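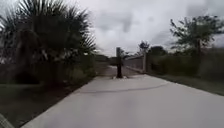

Fevberg Grain Moisture Probe, long model

We sell this probe and we have our doubts about probes in general, so read the whole page before you put one in the cart.

The Fevberg is a hand-held moisture meter on a steel lance. You push it into a bin, a trailer or a heap of wheat, barley or rapeseed, wait for the number to settle, and read it off the handle. The maker's leaflet calls the reading "laboratory grade." We would not go that far. A lab dries a weighed sample in an oven. The probe measures an electrical property of whatever grain happens to touch the tip and works out the rest from a stored curve. If your variety doesn't sit well on the curve, the reading will be off, and the display will look just as sure of itself.

What it will do is tell you whether one corner of the bin is wetter than another. For that job we think it earns its price.
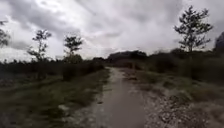 Specifications

Order number: 2191
Lance length: 30 inches
Weight with batteries: 645 grams
Batteries: 2 AA, not included
Crops stored: wheat, barley, oats, rye, corn, rapeseed
Case: soft sleeve with belt loop

The leaflet also lists a "harvest forecast" mode. It takes your readings over several days and guesses when the field will be ready to cut. It knows nothing about rain, wind or dew, so we can't see what the guess is worth. Leave it switched off.

Rapeseed

Most returns come from rapeseed growers. The seed is small and oily, and it packs tightly around the tip in one spot and leaves gaps in the next. Two readings taken a hand's width apart can disagree badly. Take several, throw out the odd one, and write the rest down.
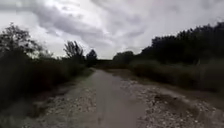 It also helps to let hot seed cool before you test it. The probe has a temperature correction, but we have never found out how far up it can be trusted, and the maker has not answered when we asked. If a load is close to the limit your buyer sets, send a sample out. The buyer will use their own meter at the gate anyway and pay you on that.

Compared with the Tusard

The Tusard is cheaper and shorter. It reads the top of a heap well enough and can't reach much else. The case cracks. We stopped stocking it in June and still carry spare tips while they last. The Darmont bench tester needs a ground sample and a flat table, and costs a good deal more. If you sell most of your crop straight off the field, look at that one first. 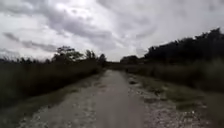
Pawłowska writes that she bought the long model for barley and checks it against the elevator's ticket on every load. It read dry all through the first week, she says, until she used the offset setting, and since then the two have stayed close. She would buy it again but thinks the offset should be on page one of the manual.

We agree about the manual. Hold the lower button while switching on, and the offset menu comes up. Set it against a tested sample of your own crop at the start of each season, and again when you change the batteries.

Returns are accepted unused or with a written note of the fault. Spare tips and sleeves are listed under Grain Storage, Accessories.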